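Linen Presentation in Guest Bathrooms
Speaker notes, Riltmont Residences housekeeping briefing, March 21, 2025

Slide 1. Welcome the supervisors from the Plumard and Lerkby buildings. State that the session covers hand and bath towels only. Bed linen was covered in February and will not be repeated. Questions are held until slide 5.

Slide 2. Give the background. The last review covered 298 bathrooms across both buildings. Towel presentation was the item most often marked for correction, ahead of mirrors and drains. Remind supervisors that the standard applies equally to white and colored stock.

Slide 3. Leave the slide up while reading the standard aloud. The towel is folded over the bar with the front layer longer than the back. The lower edge is to hang level. Both ends are to lie flat, clear of the brackets. Ask the group which of these points they would correct first, and allow a minute for replies.

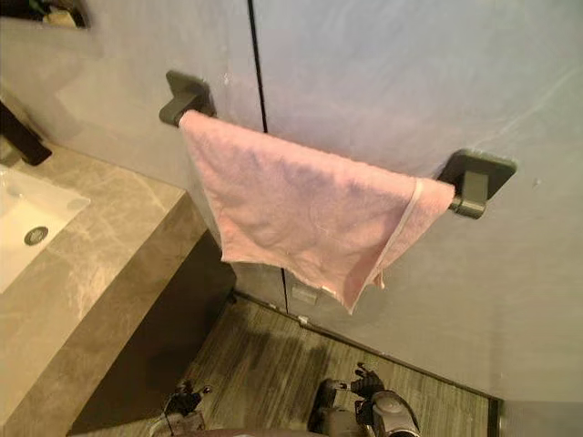

Slide 3: Pink terry towel on wall-mounted bar, before correction.

Draw attention to the lower edge, which dips to a point right of center, and to the gathered end on the left. Both are corrected by lifting the towel off completely and rehanging it. Pulling at the corner while the towel is on the bar is discouraged, as it strains the brackets over time. Mention the lint marks. Staff should shake each towel once before hanging. Faded towels may remain in service until the Ignacio laundry contract is renewed, provided the border is intact.

Slide 4. Time allowance. Rehanging is included in the 10 minutes assigned to each bathroom. No additional time will be entered on the sheet.

Slide 5. Questions. Refer any request for replacement bars to the maintenance desk. Hand out the revised checklist (40 copies printed) and collect the old version at the door.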